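Estitz Aluminum Gutter System
Installation and Maintenance Guide
Section 4: Hanging the Gutter Run

Issued by Stokine Building Products
Revision date: 18 May 2025

4.1 Scope

This section covers the installation of Estitz sectional gutters on a flat, vertical fascia board. It applies to new work and to the replacement of an existing gutter. Downspout assembly is covered in Section 5. Gutter guards are covered in Section 6 and must not be fitted until the water test in 4.8 has been completed.

Houses with angled fascia, exposed rafter tails or tile roofing require the Mukness roof strap in place of the hidden hanger. See the separate leaflet packed with that part.

The installer is responsible for checking local building rules before work begins. Some jurisdictions limit where roof water may be discharged, particularly near a lot line or public sidewalk.

4.2 Before You Begin

Read the whole of this section before cutting any material. Confirm that the parts delivered match the packing list and that all sections are the same color and profile. Claims for incorrect color cannot be accepted after a section has been cut or drilled.

Tools required:
Tape measure
Chalk line
Line level or laser level
Cordless drill with hex driver
Tin snips or fine-tooth hacksaw
Flat file
Caulking gun
Pop rivet tool
Work gloves and safety glasses

The hidden hangers, hanger screws, end caps, outlet fittings and corner pieces are supplied with the system. Sealant is supplied only with the full house kit. Where sealant is bought separately, use a gutter-grade product marked as suitable for aluminum.

CAUTION: Work from a stable ladder or scaffold on firm, level ground. Never rest a ladder against the gutter, whether old or new. Do not carry full-length sections up a ladder alone.

WARNING: Keep ladders and metal gutter sections well away from overhead power lines and the electrical service entrance. If the service cable is attached to the fascia, contact the utility company before starting.

4.3 Preparing the Fascia

1. Remove the existing gutter, including spikes, ferrules, brackets and old sealant.

2. Inspect the fascia along its full length. Press the point of a screwdriver into any area that is stained or where paint has lifted. Replace any board that is soft.

3. Fill spike holes with exterior wood filler. Allow the filler to cure for the time stated on its label.

4. Prime and paint bare wood before hanging the gutter.

5. Check the drip edge. The lower flange must extend over the back edge of the gutter. If no drip edge is present, or if it is too short, fit gutter apron flashing beneath the first course of shingles.

NOTE: Do not fasten hangers into trim coil alone. Where the fascia is wrapped in aluminum or vinyl, the hanger screw must pass through the wrap and at least 1 inch into solid wood.

4.4 Setting Out the Slope

A gutter that is hung dead level will hold water, and one that is hung too steeply will look crooked from the street. The standard slope for the Estitz system is 1/4 inch for every 10 feet of run, falling toward the outlet.

1. Decide where each downspout will stand. Avoid walkways, window wells and the area in front of doors.

2. For a run of up to 40 feet, use one outlet and slope the whole run toward it. For a longer run, place an outlet at each end, with the high point in the middle.

3. At the high point, mark the fascia below the lower flange of the drip edge so that the back of the gutter will tuck behind it.

4. Calculate the total fall. On a 30-foot run with one outlet, the fall is 3/4 inch.

5. Mark the low point. Measure the fall down from a level line, and do not measure from the roof edge, which may have settled.

6. Snap a chalk line between the marks. Step back to ground level and check the line against the windows and siding before continuing.

Where the drip edge flange is too short to cover the gutter at the low end, add flashing along that part of the run. Do not reduce the slope to make up the difference.

4.5 Sizing Check

The 5-inch profile is suitable for most single-family homes. As a general rule for this system, the 6-inch profile should be selected where the total roof area of the house is over 3,000 square feet, where the roof is steep, or where two valleys empty into the same run.

Installers who are unsure which profile to use should complete the sizing worksheet in Appendix B. The worksheet was prepared by Ntombi Masilela of the Stokine technical office and replaces the chart printed in earlier editions. Earlier charts should be discarded.

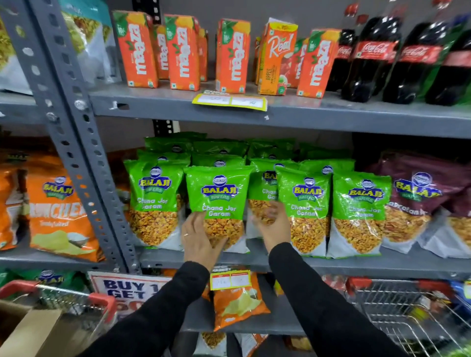
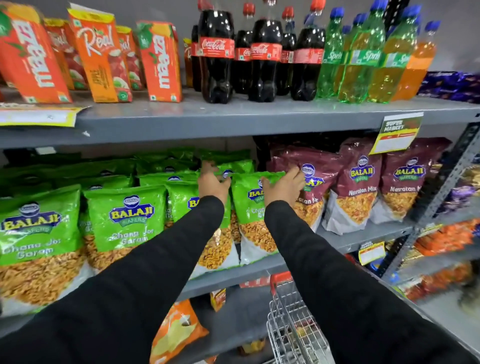 4.6 Cutting and Joining Sections

1. Measure the fascia from end to end and write down the figure for each run separately. Opposite sides of a house are often not the same length.

2. Lay the sections upside down on padded sawhorses. Mark the cut line across the back, bottom and front with a square.

3. Cut with a fine-tooth hacksaw or tin snips. If using snips, cut the front lip and back wall first, then fold the section gently and cut the bottom.

4. File all cut edges smooth and wipe away metal filings. Filings left in the trough will rust and leave brown marks on the finish.

5. Mark the outlet position on the bottom of the gutter. Trace the inside of the outlet fitting, drill a starter hole and cut out the opening.

6. Set the outlet fitting in a bead of sealant and fasten it with rivets. Cover each rivet head on the inside with sealant.

7. Fit the end caps. Crimp each cap onto the gutter, fasten it with rivets, and run a continuous bead of sealant along the inside seam.

8. To join two sections, overlap them by 4 inches. The section nearer the high point must sit inside the section nearer the outlet, so that water flows over the lap.

9. Apply two beads of sealant across the lap before bringing the sections together. Rivet through the front, bottom and back, then seal the inside edge.

CAUTION: Cut aluminum is sharp. Wear gloves whenever handling sections, including short offcuts.

NOTE: Do not apply sealant when the surface is wet or when the air temperature is below the minimum stated on the tube. For installations carried out in November or later in cold regions, store the sealant indoors until it is needed.

4.7 Hanging the Run

This procedure requires two people.

1. Mark hanger positions on the fascia every 24 inches. In areas with regular snow or ice, reduce the spacing to 16 inches. Place an additional hanger within 6 inches of each end, corner and outlet.

2. Clip the hangers into the gutter before lifting it. The front of each hanger hooks under the rolled lip, and the rear tab sits against the back wall.

3. Lift the gutter into position with one person at each end. Slide the back edge behind the drip edge and line up the top of the back wall with the chalk line.

4. Drive the first screw at the high end. The person at the low end should hold the gutter on the line and should not let it hang.

5. Drive a screw at the low end, then at the center. Check the line again.

6. Work outward from the center and drive the remaining screws. Stop when the hanger is snug. An overdriven screw will twist the hanger and pull the front lip inward.

7. Fit corner pieces, where required, with a 4-inch overlap on each side. Seal and rivet them as described in 4.6.

8. Allow the sealant to cure for 24 hours before running water through the system.

Long straight runs expand in warm weather. Any run over 40 feet that is fixed between two corners must include an expansion joint, part number 514. The joint is placed at the high point and is not riveted. Follow the diagram on the joint packaging, and leave the rubber strip uncovered by sealant or paint.

4.8 Water Test

1. Clear all debris, filings and leftover screws from the trough.

2. Place a garden hose at the high end and run water at a moderate rate for five minutes.

3. Observe each joint, end cap and outlet from below. Mark any drip with a pencil.

4. Turn off the water and allow the gutter to drain. A thin film is acceptable. Standing water deeper than 1/8 inch indicates that the slope must be corrected.

5. To correct a low spot, remove the screws from the nearest hangers, raise the gutter to the line, and refasten through fresh wood next to the old holes. Fill the old holes with sealant.

6. Dry and clean any leaking joint before applying new sealant. Sealant spread over a wet joint will not hold.

Record the date of the test and the name of the installer on the warranty card. The card must be kept with the proof of purchase. Warranty questions should be addressed to Beverley Rutherford, Customer Records, Stokine Building Products.

Continue to Section 5, Downspouts and Ground Drainage.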